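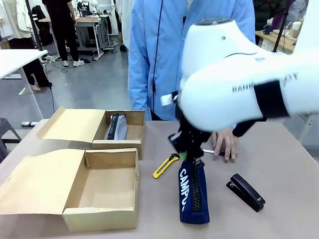
How to Prepare and Hand In Belongings for the Lost Property Store

Guidance for reception staff and building stewards, Clostbridge Adult Learning Centre

This page sets out how found items are to be received, recorded, stored and returned at the Clostbridge site. It replaces the notice issued last November. Staff at the Zastmont annexe should follow the same steps, but must send all items to Clostbridge at the end of each working week.

Before you begin

You will need the lost property register, a pad of tie-on labels, a pen with permanent ink and the key to the store. The key is kept at the main desk and must be signed for. If the register is in use elsewhere, write the details on a label first and copy them across the same day.

Step 1. Receive the item

Thank the person handing in the item and ask where and when it was found. A room number is enough for the place; for corridors and stairs, give the nearest room. The finder need not leave a name. If they wish to do so, enter it in the last column of the register.

Step 2. Check for a name

Look at the outside first, then at any label or name tape. Pencil cases, purses and small bags may be opened, but only at the desk and with a second member of staff present. Do not read letters, diaries or messages. Where a name is found, search the enrolment list and telephone the owner before going any further. Many items can be returned within the hour in this way.

Step 3. Write the entry

Give each item the next number in the register and copy that number on to a label. The last number used under the old system was 3297, and numbering carries on from there. Describe the item in plain terms: what it is, its main colour, its size and any wording on it. Leave out one detail that only the owner would be likely to know. This can then be asked for when a claim is made.

Items found together should share one number. A coat with gloves in the pocket is one entry, and the gloves stay in the pocket.

Step 4. Sort and store

Clothing goes on the rail. Books and papers go on the lower shelf, with spines facing outwards. Stationery and other small items go in the open boxes, which should not be filled above the rim. Telephones, keys, bank cards and cash must be placed in the safe at once — they are never to be left in the store, even for a short time.

Wet umbrellas and sports kit should be dried before they are put away. Food and drink are not kept.
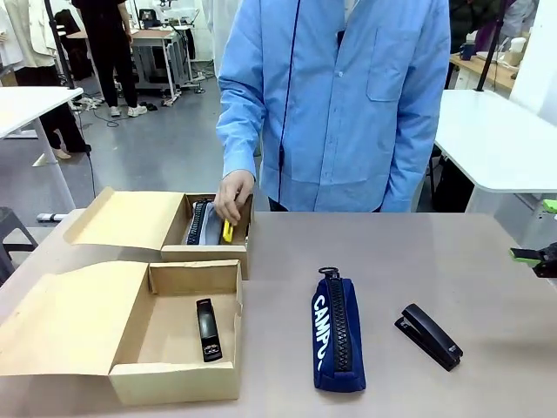

Panya Ratanaporn has asked that the label be tied to the item itself and never to the bag it came in, as the two are easily parted when the store is tidied. Staff are asked to follow this from now on. Where there is no loop or handle, a safety pin may be used on cloth, and a rubber band on anything hard.

Step 5. Return the item

Ask the person claiming to describe what they have lost before you bring anything to the desk. Compare the answer with the register, and ask for the detail you left out at Step 3. If you are satisfied, ask for a signature and the date, and cross the entry through with a single line. It must remain readable.

Should two people claim the same item, keep it in the store and pass the matter to the site office. Do not try to settle it at the desk.

Step 6. Clear unclaimed items

Items are held for 14 weeks. After that, clothing and stationery in good order are offered to the Kaewmanee charity shop, and worn or broken items are thrown away. Valuables are dealt with by the site office alone. Write the date and the outcome beside each entry.

Questions about this guidance should be put to the site office on extension 1926. The office closes at 5 pm, and messages left after that time are answered on the next working day.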